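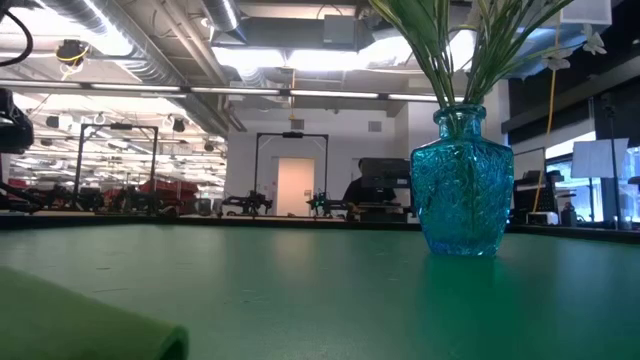
Is the Druvthorpe film festival worth the pass? That depends on how much you trust a program written by people who want your money. Every title is "luminous" in there, and last year's big discovery was a drama in which a woman looks at flowers for most of an hour. I like white blooms in a blue glass vase as much as anyone, but I wouldn't sit through 94 scenes of them.

By Idris Rowlands, November
3 min read

Do the stars really show up?
Some do. Halldóra Þorgeirsson was announced two years running and came once, for a Q&A that took four questions. Read "invited guest" as exactly that.

How many people attend?
The organizers say 3,935. The main hall seats 180, and I've never had trouble finding a chair. Draw your own conclusions. 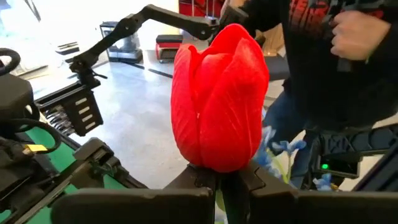
A red tulip, with light-blue flowers behind.

Is the audience award fair?
It's a paper ballot, and you can pick up more than one. Last time 1,094 votes were counted for Songül Erdem's "Correia." Good movie. I'd still like to see the count.

What about the restored "Satuson"?
The press notes call it the director's cut. Lindalva Frota, who edited the original, told me she wasn't asked about a single change. Go for the sound, which is much better.

Can I get a refund if a screening is dropped?
You get a voucher for another movie. Try the desk before noon on Sunday, and bring the receipt.

Contact the editor | Copyright Idris Rowlands | Back to top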